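Collectors' Help > Display & Care > Music Memorabilia
10 shares | 2 comments

Section 2: Mounting a salvaged venue brick in the Clestero display case

Your brick once held up a room full of loud people. It should survive a bookshelf, provided you follow the steps in order.

1. Open the carton and find the base, the clear cover, the felt pad and the Collet clamp. The small key lives in the lid, where everyone forgets to look.

2. Brush the brick with a dry paintbrush. Leave old paint, plaster and gig poster glue alone. Collectors pay extra for dirt if it's the right dirt.

3. Lay the felt pad on the base and set the brick on it, stamped side forward.
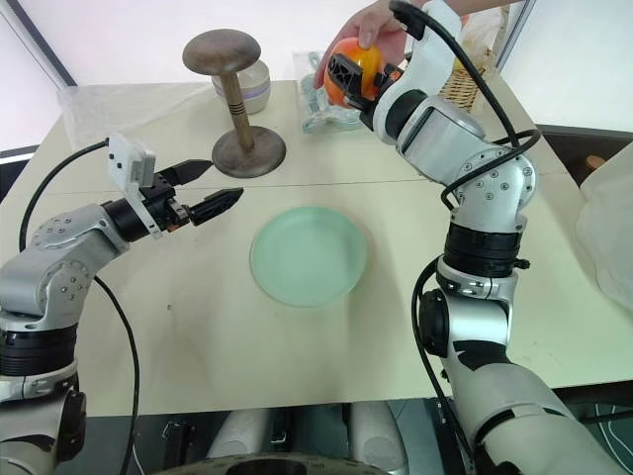
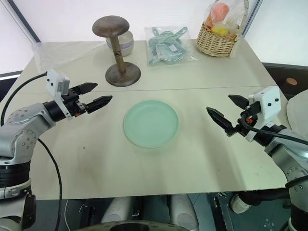

4. Slide the clamp up to the brick and turn the key until it touches – then stop. Old brick crumbles, and a certificate for gravel is a hard sell.

5. Copy the number from your certificate onto the base label. If yours reads 113, you have one from the Grustwood Ballroom stage wall, and you may be smug about it.

6. Lower the cover straight down.

CAUTION: Do not wash the brick. Water brings out white salts, and they will keep coming back like a support act.

NOTE: Cases sold before May came with the older Ustar clamp. It fits the same slot but turns the other way.

Lost certificates are reissued by Glenys Hoani, on receipt of a clear photo of all six sides.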